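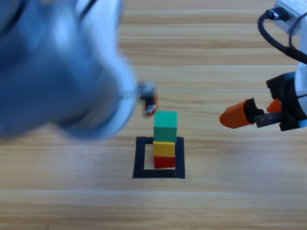
Two arms at the table, one of them moving.

Popular Music and the Stage, Session 13
Handout: the concert as theater
Instructor: Teresa Guerreiro

Welcome back! Last session we stayed inside the recording. Today we get to the fun part, which is what happens when a song has to walk out in front of people. Please have the Hikham live set fresh in your ears before class (the whole thing, talking included).

1. Persona

A singer on stage is at least 2 people at once: the one with the name on the poster and the one in the song. Listen to how Nayeli Apaza handles this in "Fomley." She speaks the first verse almost offhand, like someone telling a story on the bus, and then the chorus arrives and she's huge! Mark the exact word where you hear the switch. We won't all agree, and I love that part of the discussion.
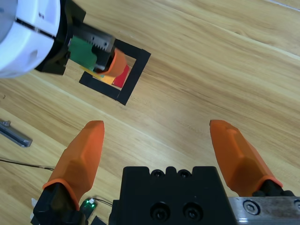 Compare that with Tomás Carvalho, who never drops the act. He bows in character, he tunes in character, he even scolds the drummer in character. Ask yourself what the audience gets from that, and what it costs him in the slow songs.

2. Room size

The same set was played at the Quintela, which holds about 1,000, and a week later in the back room at Kuvamdale, where the front row could touch the monitors. Tempos are faster in the big room, pauses longer in the small one. Bring headphones, because the pauses are full of wonderful little noises.

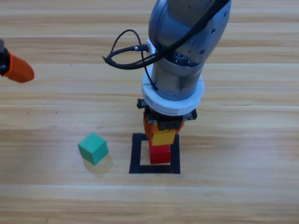

Gray arm with its cable looped at the wrist.

3. Costume and light

Read Matilde Arruda's chapter on glitter and cheap lighting. It's short and very funny, and her point about sequins doing the work of a light crew will change how you watch any small show. Skip the appendix.
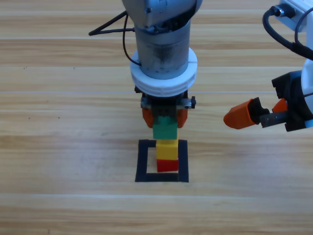

4. For next time

Write one page on a single gesture from any concert film: a hand, a turn, a look at the band. Stay with that gesture for the whole page. Matilde Garcia's December paper on the dropped microphone is on the course site if you want a model.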